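Automation in the Flower Preparation Room at Gornine: Effects on Staff
Student project report, Workplace Studies

Project group: Javiera Zapata, Kasun Sivakumar, Wagner Aguiar
Supervisor: Roksolana Skoryk

1. Purpose

The project examined how work changes for the staff of a flower supplier when part of the handling is transferred to robot arms. Gornine prepares table and event flowers for hotels and offices. The company plans to introduce two Firau arms for sorting and placing stems, and has asked its florists to record their own handling as training material for the arms.

2. Method

The group visited the preparation room over 3 weeks in November. Interviews were held with 10 employees, among them the shift lead, Walter Mosquera. Work schedules from before and after the start of recording were compared. The group was also given access to the recording log, which listed 1,653 handling sequences at the time of the last visit.

3. The work as it is done now

Florists take turns at the recording station, for up to 5 hours per week each. They wear gloves and carry out ordinary tasks with flowers and greenery. The rest of the shift is spent on customer orders as before. Each sequence is given a task name and is checked by a second employee before it is sent to Rocha, the firm responsible for training the arms.

A black glove with a small white device on its back is worn at the station, and a square black-and-white marker is visible right beside the hand. Employees reported that it took several shifts before they could handle stems at their normal speed with the equipment on.

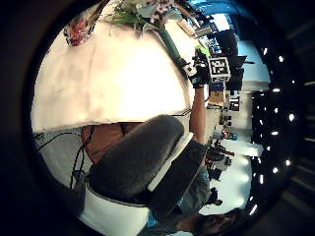 4. Findings

4.1 Tasks and skills

Checking and naming sequences is new work. Most of those interviewed regarded it as a fair addition to their duties, but it does not appear in any job description. Two senior florists objected that the task names are too coarse: "place stem" covers movements which they consider quite different for roses and for lilies.

4.2 Pace and breaks

Recording is slower than order work. On Friday, when most event orders are packed, the station is closed so that all staff can assist. Mr. Mosquera stated that this arrangement was introduced at the request of the shift.

4.3 Job security

Management has stated in writing that no positions will be removed during the trial. Employees asked what will apply afterward and had not received an answer when the interviews ended.

5. Recommendations

The group recommends that checking work be entered in job descriptions and counted in pay reviews, that florists take part in revising the task names, and that Gornine present a staffing plan before the arms are put into regular use. A follow-up study should be carried out once the first arm has been installed.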